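Séance 3 – La table, les objets et ce qu'ils nous disent

Bonjour à toutes et à tous ! On attaque enfin la partie du cours que je préfère : regarder de la vaisselle. Oui, de la vaisselle ordinaire, celle du petit déjeuner et de l'évier. Apportez votre carnet, un crayon gras et, si vous pouvez, une tasse à laquelle vous tenez (elle servira en deuxième heure).

## Rappel de la séance 2

Nous avions distingué le *service* et l'*assemblage*. Le service est pensé d'un coup : même décor, même matière, même atelier. L'assemblage se fait avec le temps, par cadeaux, achats isolés, héritages, casse et remplacements. Inese Bite, dans son cours sur les intérieurs modestes, parle joliment de « vaisselle par sédimentation ». Gardez l'expression, elle est très utile à l'oral.

## 1. La tasse, objet bavard

Une tasse se tient, se montre, se prête. Elle porte souvent du texte, ce que l'assiette fait beaucoup moins. Pour la décrire, prenez toujours les points suivants, dans cet ordre :

- **le bord** : roulé, droit, évasé ? d'une autre teinte que le corps ?
- **l'anse** : sa forme, son orientation par rapport à vous
- **le corps** : couleur, proportions, brillance
- **le décor** : mots, pictogrammes, étiquettes ; notez ce qui se lit et laissez des points de suspension pour le reste

Ne complétez jamais une inscription de tête ! C'est l'erreur la plus fréquente dans les copies de l'an passé. Si vous lisez trois lettres, vous écrivez trois lettres, et votre hypothèse va dans la marge.

Le bord roulé mérite qu'on s'y arrête. On le trouve sur la tôle émaillée, où il évite une arête coupante aux lèvres, et il est devenu un signe à lui seul : on le reprend sur des tasses d'autres matières pour évoquer le camping, la ferme, la cuisine de campagne. D'où notre vocabulaire prudent, « de style émaillé », tant qu'on n'a pas l'objet en main.

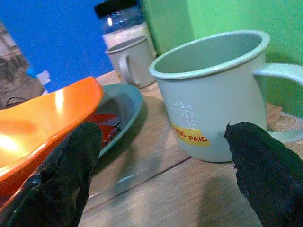
*Fig. 1 – Tasse vert menthe de style émaillé, à bord roulé ; au fond, une tasse claire plus en retrait.*

J'adore cette petite table. Le vert pâle, l'orange vif et le gris-bleu de l'assiette n'appartiennent pas à la même famille, et pourtant l'œil circule très bien de l'un à l'autre. Pour l'inscription blanche, relevez « GOOD » puis « …ING » ; pour l'étiquette jaune aux lettres rouges, « …SE PAID », et rien de plus. L'objet orange en plastique pose un vrai problème de nom : bol ? pelle ? Écrivez les deux avec un point d'interrogation.

## 2. Exercice en binôme

Durée : 17 minutes, montre en main.

1. L'un décrit sa tasse à voix haute, l'autre dessine sans la voir.
2. On compare, on rit un peu, on échange les rôles.
3. Chacun rédige une notice de 2 phrases.

Wing-yan Tang passera dans les rangs pour la terminologie des anses – profitez-en, elle est intarissable sur le sujet !

## 3. À lire pour la suite

- Kirstin Hepburn, *Boire debout*, chapitre 2 (polycopié Zutevley)
- Aušra Vasiliauskas, « Couleurs de cuisine », dans le recueil Inskip, à la réserve

La notice est à rendre au début de la séance 4, sur papier, avec le croquis agrafé au dos.

G. Moreira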